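Grekance Tabletop Grasps

Hi! I put this set together for Modier, my little grasping policy, and figured other people might get some use out of it. It has 2537 episodes of a two-finger gripper going after grocery items on a gray table, all driven by hand (by me and Halyna Hrynyshyn, mostly in the evenings).

What you get per episode: wrist camera video, joint angles, gripper opening, and a short text prompt. There are 22 prompts in total, and yes, a few of them are near duplicates — I'll merge those in the next version.

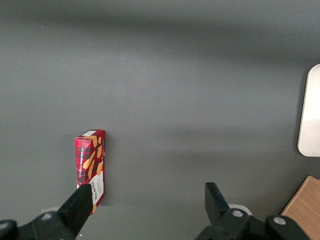 I kept the misses! 282 episodes are marked fail, and please don't throw them out before you've tried training with them. Frames are saved at 20 per second.

Known problems: the gripper opening lags the video a bit in the September batch, and tall boxes are over-represented. If you fix the lag before I do, send me a patch.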